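Taking a small group to a robot open day — what is it like and is it worth the trip?

Posted in Days Out and Visits

Laltton are holding another open day at their workshop in January and I have been asked whether our repair club wants to come. There would be eight of us, mostly retired, two who use sticks. I know nothing about robots. The notice says there will be "manipulation demonstrations" and a talk, and that the building is 2000 square metres, which sounds like a lot of walking. Has anyone been to one of these? I would like to know how long to allow, whether you can sit down, and whether there is anything to see if you are not an engineer.

Gidis

Randi Sjöberg

I went to the last one, on Monday, July 24, 2023. You don't walk the whole building. Visitors are kept to the front hall and one side room, and the toilets are off the hall. There were chairs in the side room but not in the hall, so I would ring ahead about the two with sticks. They answered the phone quickly when I rang.

The talk was 18 minutes and easy to follow. After that you go to the tables in small groups and watch an arm do its job. Ours was picking up a small block, which sounds dull, and for the first few goes it was. Then the woman running it started moving the block between attempts and explaining what the arm had to work out each time — where the block was, which way it was turned, when to close the gripper. I got much more out of it after that.
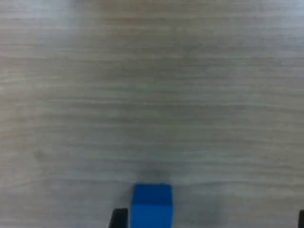 She also told us how many attempts they had logged on that one task. It was 984 that month, and she was quite open that a fair share had been misses. We saw it miss twice. Once it closed on nothing and went back up, and once it knocked the block sideways. People asked a lot of questions at that point and she answered all of them, including mine about what happens if you put your hand in the way (it stops, but you are not allowed to try it).

Allow two hours. Tea was free, biscuits ran out early. Parking is at the back and the slope up from it is steeper than it looks, so drop people at the front door first.

Nimby

Went a few years ago, found it slow. You stand there watching a machine pick up a brick. My grandson liked it. The 127 bus stops outside if that helps.

Rønning

Agree with Randi on ringing ahead. One thing to add: ask for the first group of the day. By the afternoon it was three deep round each table when I was there and the people at the back saw very little. The arms are not big and what they are handling is smaller still, so you need to be close. There is a screen on the wall but it was showing slides about the company.

It is noisier than you would expect too, mainly from the fans. One of our party turned his hearing aid down and then missed most of the explanation. The talk in the side room was fine for sound. If your club mends things they may enjoy the bench near the door, where you can handle old gripper parts and see how they wear. I spent longer there than at the demonstrations — the man on it was happy to chat and had a box of broken ones under the bench.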